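To: wetden-water list
Subject: Re: Re: Scale on dishes after the softener change
Date: 9/2/18

Replying to the note quoted at the end. I am also on the Jostow line, four streets below the tank, and have kept a log since April. Sponge and plate at my end:

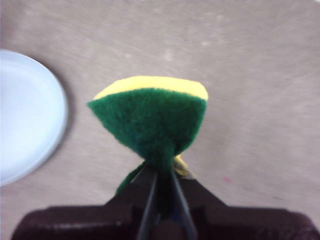
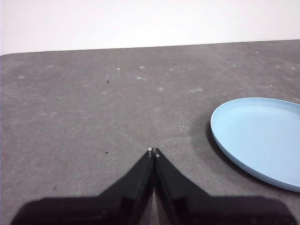
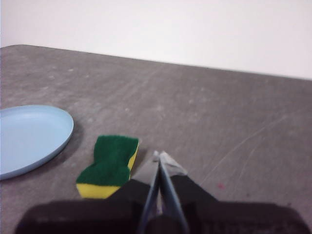
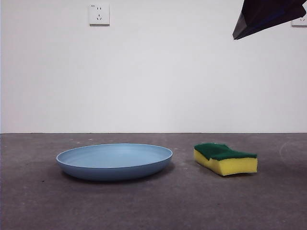 The film you describe can be either of two things, and they need opposite fixes. Calcium scale dissolves in white vinegar. Etching does not, and soft water with too much detergent will cause it. Put a drop of vinegar on the film, wait eight minutes, rinse, and let it dry. If the spot is clear, you have scale and the softener is letting hardness through.

In my case it was scale. The Piras unit counts gallons between regenerations and was set at 3803, a figure left over from the old well supply. With the blended supply the resin is spent well before that. I reset it to 2241 and the test strips have read soft through every cycle. The setting is under the second menu — hold the button until the display blinks, then step down.

Two other points. The salt tank should be checked for a bridge by pushing a broom handle straight down. Mine had a hard crust with a gap under it, so the brine was weak no matter what the meter said. Also, the bypass valve on the Birero fittings has a stop that feels closed before it is closed. Turn it past the click.

I would not add a rinse agent until the hardness is known. It hides the film and you lose the test.

> I have had a white film on everything since the
> supply was switched. Softener is using salt, 121
> pounds so far this year. Dealer wants to replace
> the resin. Is anyone else on the Jostow line
> seeing this, and did new resin help?

I would hold off on the resin until the meter is reset and one full cycle has run.

Comments

Vinegar test came up clear here too. Had the same number in the meter.

Does the 2241 setting apply to the smaller tank? Mine is the narrow one.

Smaller tank needs a lower number. Go by the strips.

Last updated: 9 months after posting
Contact the list owner | Copyright Wetden Water List | Back to top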